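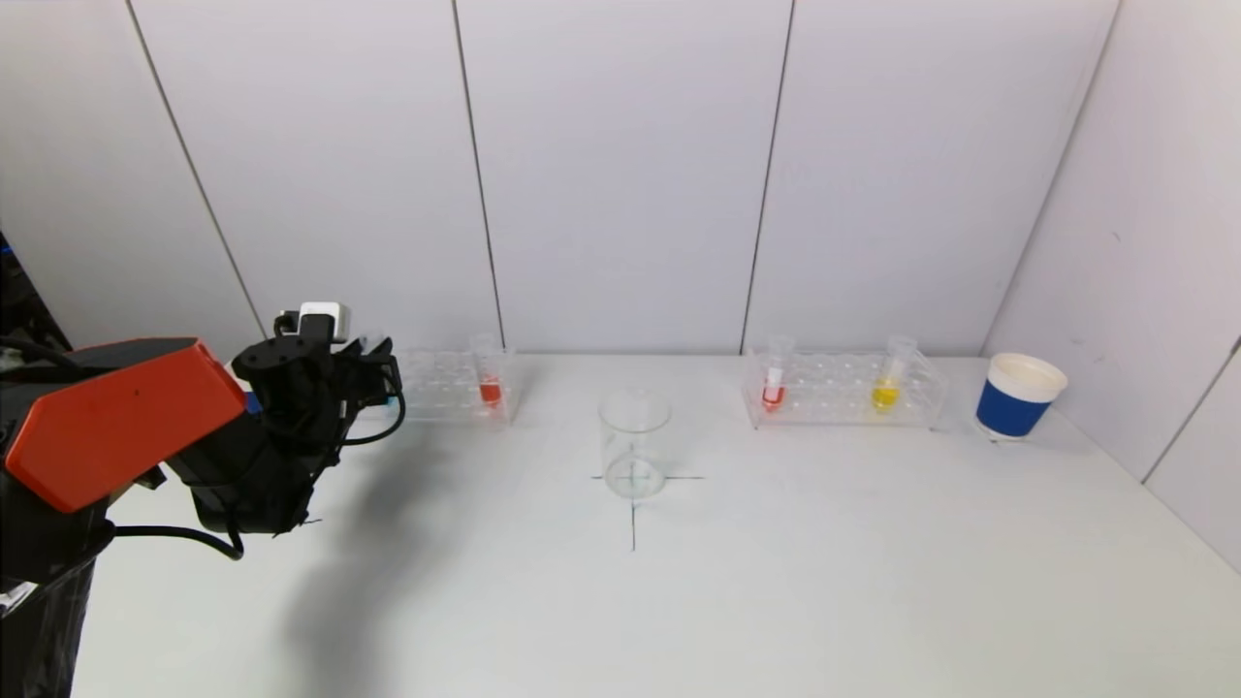 What is the Tellerora Walk?

The Tellerora Walk is a yearly retreat for women writers, held each May in the hill village of Platura, where the guests hike together in the mornings and write through the long, quiet afternoons.

It was started by the novelist Lucinda Lyons, who came home from a trip of her own with half a book and a great many new friends – and wanted others to have the same. Groups are kept to 20, and most stay in a lovely old farmhouse dating from 1767.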